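Clear vinyl tubing won't lose its coil, how do I get it straight (and how do I store the rest)?

Posted in Workshop & Office Fixes
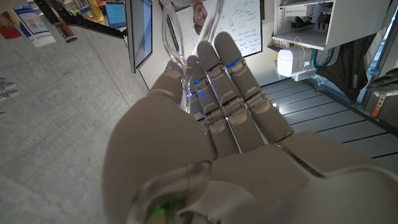
So we have a bundle of clear plastic tubing at work and it loops. Everything loops. You cut a piece, lay it on the bench, it rolls up like a pig's tail. I need 11 straight-ish runs along the wall under the whiteboard, for low pressure water, nothing fancy, and whenever I clip one end the other end pops off the clips.

Stuff I tried already:

Hanging it from a hook overnight with a wrench tied on the end. Helped a bit at the bottom, the top was same as before.

Hair dryer. Got one soft spot and then it kinked there. That piece is now trash.

Pulling it hard between two people. Felt good, did nothing.

Tubing is the soft kind, sold as PVC, Gudberg is the name on the bag it came in. Bought in November so it's been sitting coiled since then, in a closet, pretty tight coil with a zip tie on it. I know, I know.

Two things I want to know. One, how do I take the curl out without wrecking it. Two, how should I keep the leftover so I'm not back here in half a year asking the same thing. We don't have a lot of room, one wall, a desk with a monitor on an arm, the whiteboard, and a shelf I share with three other people who put their lunch on it.

Also is there some trick for measuring it while it's curly? I keep cutting short. Already wasted two lengths.

Thanks in advance, typing this on my break so sorry for the mess

Khôi Thái
2025-08-10

Quyên Vũ

Hot water, not hot air. Hair dryer heats one spot and the rest stays stiff so of course it kinks.

Get a big tub or a clean sink. Hot tap water is usually enough for soft PVC, don't use boiling. Drop the whole piece in, push it under, let the air out of it or it floats. Few minutes. It'll go floppy like cooked noodles.

Then pull it out, towel it off quick, and lay it flat against something straight. I use a length of aluminum angle from the scrap bin. Tape it every foot or so, masking tape, not too tight. Leave it until it's fully cold, overnight if you can. The cooling is what sets it, if you take it off warm it goes right back to the curl.

It might go cloudy from the water. Mine did, cleared up after a couple days drying. Don't panic and throw it out.

You won't get it ruler straight btw. You'll get it to a lazy bend, and then the clips can hold it. If your clips are the open C type swap them for ones that close over. I had Pundico ones, cheap, they snap shut, haven't lost a tube yet. Put them closer together near the ends, thats where it wants to jump.

For measuring: don't measure the tube. Run a piece of string along the wall where the tube goes, around the corners and everything, mark it, then lay the string along the tube following the curve. Cut it a hand's width long. Trim after it's clipped and cold. I write the lengths up on the board before I cut anything, otherwise I do the same one twice.

Check the temp rating on the bag too before you soak it. Mine said 80 C, no idea what yours says.

Kurka

just buy the stiff stuff. polyethylene, comes in a big roll too but it holds a bend better and goes in the push fittings. soft tubing is for when you need it to flex. your using the wrong thing imo

if your stuck with it then yeah water

Hứa

Agree with the hot water. Adding the storage part as that got skipped.

Big loops. Biggest you have room for. The tight coil with the zip tie is what did this, the tube remembers the smallest circle it was ever left in, more or less. Zip ties also dent it, and the dent is where it'll kink later. Use velcro straps or just a strip of cloth.

Hang the loops over something wide and round. A nail or thin hook gives you one sharp bend at the top. I screwed an old paint can lid-side to the wall and hang mine over that, looks dumb, works. In your case up high on the end of the wall past the whiteboard, well away from the lunch shelf.

Plug or tape the ends. Dust gets in, and in clear tubing you see every bit of it. Bugs too, once.

Keep it out of the sun, it goes yellow and stiff. Closet was fine for that at least.

Label it with inside AND outside diameter. Masking tape flag, marker. Two sizes look identical when they're hanging up and then the fitting won't go on.

On the polyethylene idea, fine for long straight runs but check your fittings first. If you have barbs the soft tube goes on way easier. I wouldn't rebuy everything over some curl.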